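# Snack Swap FAQ: everything people keep asking me

Hi! I run a mail snack swap out of my spare room in Hestton, and I've been typing the same answers into emails for so long that I finally put them all on one page. If yours isn't covered, write to me and I'll add it.

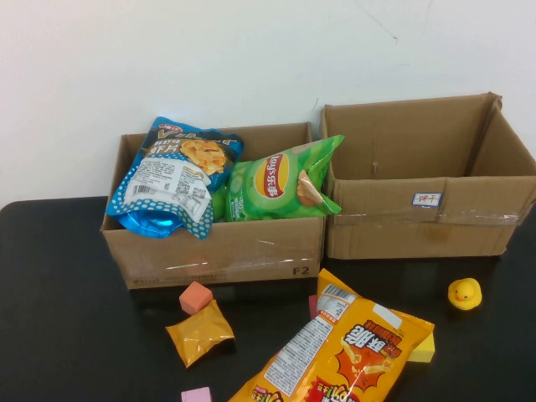 *Shrimp chips and a green bag of Lay's, boxed up together.*

## So what is a snack swap?

You buy snacks from where you live, put them in a box, and mail them to a stranger. A different stranger does the same for you. We do one every other month, and the next sign-up opens in February. There are 33 of us signed up right now, which still amazes me, because the first round was me and a few people I knew from an old recipe forum.

## Does it cost anything?

Joining is free. You pay for your own snacks and your own postage. I ask everybody to spend around 25 dollars on the food, and please don't go wild over that. We had a round where a couple of people sent enormous boxes and then the folks who'd stuck to the budget felt bad, and I spent a week smoothing it over.

## Who will I be matched with?

I do the matching by hand on a Monday night with a cup of tea and a spreadsheet. I try not to give you the same person twice in a row, and I try to match you with somebody from a different region (so if you're in Zurndale you probably won't get your neighbor). Overseas matches only happen if both people tick the box saying they're fine with it.

## Do I have to be 18?

Yes. You're giving your home address to a person you've never met, so it's grown-ups only. If your kids want to help pick the snacks, wonderful, mine do, and they have strong opinions about sour gummies.

## What should I put in my box?

Things you really eat! People get hung up on finding something rare and fancy, and then the favorite of the whole round ends up being a bag of gas station pretzels. Local brands are great. So is anything from the international grocery you always drive past. Go in, wander the chip aisle, and grab whatever flavor you've never seen before.

A mix of salty and sweet is nice unless your match says they only like one.

## What can't I send?

- Anything homemade (I know, your fudge is amazing, but no)
- Fresh fruit, meat, or cheese
- Alcohol, and that includes the liqueur chocolates
- Chocolate in the summer rounds, unless you enjoy mailing soup
- Anything already past its date or due to expire within the month

For overseas boxes, look up the rules for the country you're mailing to before you shop. Dried meat is the one that gets people in trouble, and it hides in a lot of snack mixes.

## I have allergies. Can I still join?

You can, but please read this part slowly. The sign-up form has a space for allergies and I pass it on word for word. What I can't do is check the boxes, since they never come through my house. If a small slip-up could send you to the hospital, I'd sit this one out. If a package has no ingredient list in a language you can read, don't eat it. Translation apps are handy for odds and ends, but I wouldn't bet my health on one.

## How do I keep chips from getting crushed?

Chips go on top, always. Put cans, jars, and candy at the bottom, stand the bags up along the sides, and fill the gaps with crumpled paper. Don't poke a hole in the bag to make it fit! The air in there is your padding. And use a box that's a little bigger than you think you need. I once mailed five bags to Brabec in a box I had to sit on to close, and my match ate them with a spoon.

## How long do I have to mail it?

You get 18 days from the night matches go out. Send me the tracking number once it's on its way. If life gets in the way, tell me early and I'll sort something out. It's the silence that makes me grumpy.

## My box never showed up. Now what?

Give it 27 days for an overseas box, or two weeks for one closer to home, and then email me. I'll check the tracking with your sender. A few of our regulars keep a spare box ready for exactly this, and the kindest package I ever got was a make-up box from Tumcombe with a hand-drawn map of the local bakeries in it.

## Do I have to post a photo of what I got?

You don't have to, but your sender would love to see it. A thank-you note is required, even a one-line one.

## Can I skip a round?

Sure, skip as many as you like. Just reply "skip" to the sign-up email and I'll leave you on the list for the next one.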